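Drying rack on the dining table - anyone else doing this?

Tumelo Fourie
Posted 20 March 2020
We have no counter space so I moved the dish rack onto the round table next to the kitchen. My sister swears by it. I'm not convinced. It's been 3 weeks and I still reach for the sink side every time.

hovton_173
Can't see the point. You eat there, then you have to shift the rack to eat there. Where do the serving dishes go?

Fatima Potgieter
Disagree with hovton. Ours lives on the table full time and we're six people. Big plates go in the slots first, cups wherever they fit. The drip tray is what matters. Without one, forget it.

hovton_173
Six people and a rack on one table? I'd like to see that at dinner.

Cengiz Kozan
A tray under the rack only catches what falls straight down. Large round plates lean out past the edge of most racks I've owned. I'd want to know how the wood looks in a year before telling anybody to copy this.

Tumelo Fourie
Fair. It's a light wood top and I don't know what it's sealed with. Fatima, do you wipe under yours?

Fatima Potgieter
Every night. Takes a minute.

Cengiz Kozan
So now it's a rack AND a chore.

Fitriani Ong
Mine sits on the left with the tray under it, and the wire utensil holder goes in the middle. Food still fits on the table, small dishes anyway. Not sold on it for big dinner plates - they take up a lot of room wherever you put them.
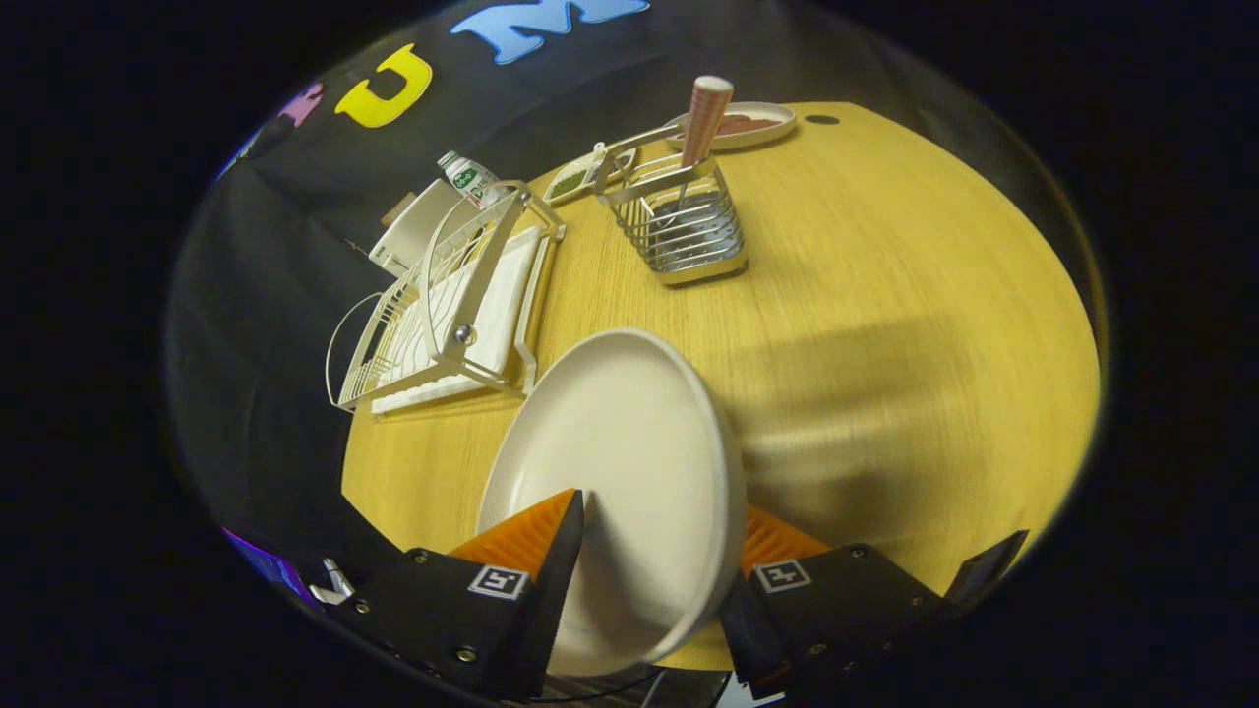 Fitriani Ong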